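Handling cloth, week 5: folding before you cut

I'm keeping this one short — bring a piece of fabric to Grundale and have a play with it. Look at how the edge sags before you pull it straight.
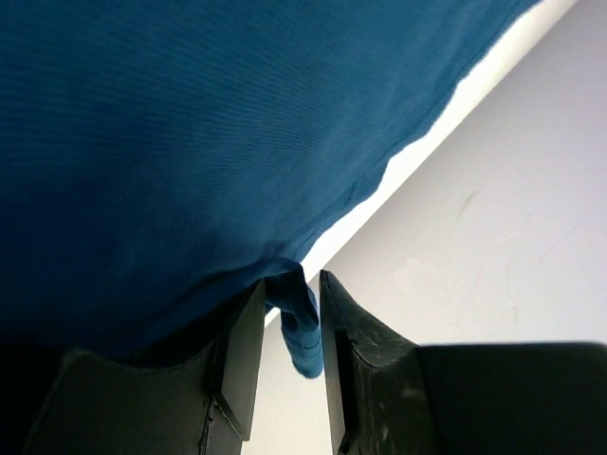
Fig. 1. Blue cloth with a fine ribbed texture and a wavy edge.

Fold it lengthwise first, then smooth from the middle out. I always rush this bit!

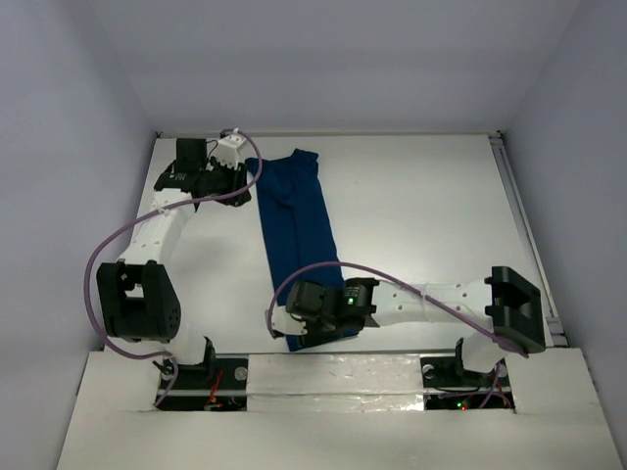 If it creases, open it up and start again. Lizeth Villanueva has spare cloth if you forget yours.

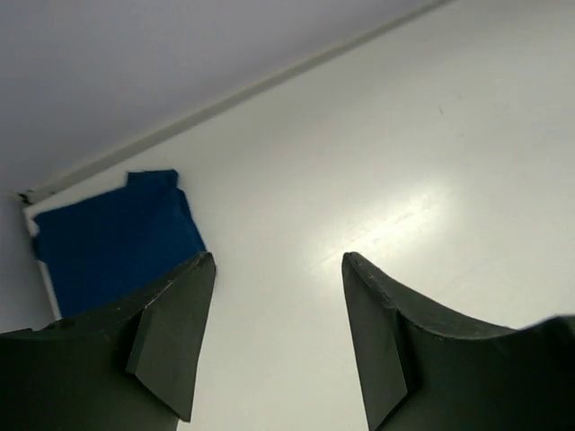 Fig. 2. Plain white surface, with glare.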